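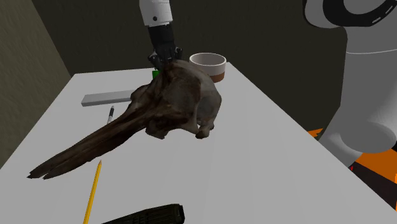
Lending objects from a small museum: speaker notes

Talk for the Brornness museums meeting, July. Speaker: Ingrid Mahmoud, Grodgate Museum. Theresia Zürcher is chairing and will do the introduction, so go straight in. Water on the lectern. Clicker is unreliable, use the arrow key.

Slide 1, title

Good morning. I look after the collection at Grodgate. I have been asked to talk about lending, and in particular about the paperwork and the packing. I am going to spend most of the time on condition reports, and then say a bit about transport and what to do when something comes back different from how it went out.

Questions at the end please, except if I use a word you don't know. Stop me for that.

Slide 2, where we started

Grodgate has 740 objects on its register. For years we lent almost nothing. When somebody asked, the answer was usually no, and when it was yes it was done on a letter and a handshake. I found one of those letters in the file. It says the borrower will "take the usual care". It doesn't say what was lent, beyond "the clock and the other piece".

We never found out what the other piece was. It may be back on the shelf. It may be in Wevley.

(Pause. Wevley people will be in the room. Aqeel Mughal knows this is coming and doesn't mind.)

When I took over I wanted us to lend more. The stores were full and the same objects were on show every summer. Wevley had new cases and not much to put in them. It made sense to both of us.

Slide 3, before you say yes

Questions to ask the borrower before anything is agreed. Read these out slowly, people write them down.

Where will it stand, and what is it standing on?
Is the case locked, and who has the key?
How is the case lit, and are the lights on when the room is shut?
Is there a radiator, a window or an outside door close by?
Who will unpack it?
Who will we ring if we want to come and look?

The last one matters more than people expect. We once had a loan where the only contact had moved to another job, and the switchboard put us through to the café each time.

Ask for the answers in writing. An email is fine. You don't need a long form. We tried a long form, written by copying one from a national museum, and borrowers filled in "n/a" all the way down because it asked about things they had never heard of.

Slide 4, the condition report

A condition report says what state the object is in on a particular day. It isn't a history and it isn't a valuation. Somebody who has never seen the object should be able to read it, look at the object, and find every mark you have written down.

Common faults in the ones I see:

"Good for its age." This tells the reader nothing. Say what is there. If there is a crack, say where it starts, where it stops, and whether it goes right through.

"Some wear." Where? On the rim, the foot, the handle?

"Left" and "right" with no starting point. Decide which way the object faces and write that at the top. For a chair, I use the sitter's left. For an animal specimen, I use the animal's own left. For a jug, handle to the right and then describe from there. It doesn't matter which rule you pick so long as it is on the sheet.

Words that guess at a cause. "Water damage" is a guess unless you saw the water. "Brown stain with a hard edge, lower back corner" is something the borrower can check.

Slide 5, worked example

The example is a plain wooden stool, register entry read out from the slide. First version was mine, done in a hurry at the end of an afternoon:

"Stool, oak, worn. One leg loose. Old repair."

Second version, done by Saqib Chaudhry, who started with us on work experience and stayed:

"Stool faces viewer with the long crack in the seat running left to right. Front left leg moves when pressed with one finger. Front right leg firm. Both back legs firm. Metal plate under seat at front left, held by screws, one screw head missing. Seat polished on top, rough and pale underneath. Old insect holes on the stretcher at the back. No dust below them when tapped over white paper."

It took him longer, but I could have checked the stool against it with my eyes half closed. When the stool came back from Wevley we went down his sheet and were finished before the kettle boiled.

Point out the white paper. Cheap and very useful. Put a sheet under anything with insect holes, leave it overnight, look in the morning.

Slide 6, pictures to go with the report

Words first, pictures second. The picture supports the words. Take an overall view from each side and then close views of every mark you have mentioned. Put the register number in the view on a card, and a ruler if the size of a mark matters.

Look at each one on a proper screen before you put the object away. Check that the thing you care about can be seen. Bright highlights are a nuisance on anything pale or polished. Move the lamp and try again. Have a plain wall behind if you can.
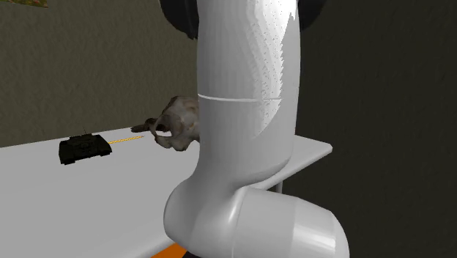 Pale grey table with a small group of objects on the far side, arm in front.

Name the files with the register number and the view, and keep them with the report. We keep a paper copy as well. Wajid Janjua, who used to do my job, printed everything and I used to tease him for it. Then the office computer failed and his folder was the only record of an entire loan.

Slide 7, packing

We use a box inside a box for anything that will break. Acid-free tissue next to the object, foam around that, space between the boxes filled so that nothing shifts. Close it, pick it up, tilt it gently. If you can feel movement, open it and start again.

Don't wrap anything so tightly that the person at the other end needs a knife. Fold the tissue and tuck it. If you must use tape, turn the end over to make a tab.

Put a sheet in the top of the box showing how it was packed, layer by layer. A pencil sketch does the job. The borrower will be packing it again in a few months, possibly with different people, and they won't remember.

Bone, horn and antler: support from below along the whole length. Thin parts shouldn't take any weight. Don't lift by a projection, a tooth or a horn, however solid it feels. Same goes for handles on pots, and arms on chairs.

For the long-case clock we hired crates from Weidemann. They were good, and they were also too wide for our back door, which I had not measured. Measure the door. Measure the door at the other end as well, and ask about steps.

Slide 8, the journey

Grodgate to Wevley is 58 miles by the main road. We go by car with two people for small loans. One drives. The other one is there so that the car is never left by itself, including at the services.

Set off early. We leave at 7.30 in the morning and ask the borrower to have the room ready, with a clear table and a padded surface. Boxes stay shut for a while after arrival if it is cold outside, so the object can come up to room temperature slowly. Have a sandwich. Do the paperwork.

Then open the box together and go through the condition report together, lender and borrower, both looking at the object. Both sign. If there is any disagreement about a mark, write it in and sign next to it. It is much easier to do that on arrival than to argue about it in the winter.

Check before you go that the insurance covers the journey as well as the display. Ours didn't at first. It covered the building at one end and the building at the other.

Slide 9, when it comes back changed

It will happen at some point. With us it was a painted tray. There was a new scratch near the rim, short, down to the metal.

What we did right: we noticed at unpacking, we stopped, we wrote it down before moving the tray any further, and we rang Aqeel the same afternoon.

What we did wrong: the outgoing report said "scratched overall". So we couldn't show that this scratch was new. Saqib was sure of it and so was I, but being sure didn't help. Aqeel was decent about it and Wevley paid half towards the conservator. They needn't have paid anything.

The tray now has a drawn diagram with each scratch marked. It took an afternoon and I would rather have spent it before the loan.

Slide 10, how long to lend for

We started with loans of 5 years, on the theory that it was less work. It was too long. Staff changed and the objects dropped out of sight. We now lend for 2 years and then talk. If both sides want to carry on, one of us visits, does a fresh condition report in front of the case, and the agreement is renewed on a single page.

Put the end date in your diary, and a reminder three months before it. Ask the borrower to do the same.

Slide 11, last slide

Contact details and the blank report form. The form is one side of paper. Take it and change it. If you improve it, please send me your version.

If there is time, ask Theresia whether the Brornness store visit is still going ahead after lunch, and where people should meet.

Likely questions:

Do you charge? No, but the borrower pays for transport and materials.

Do you lend to schools? Yes, from a separate handling collection, with a shorter form.

What about objects with no register number? Give them one first. Don't lend anything you can't name on paper.

Spare forms are in the blue folder. Collect any left over from the back table.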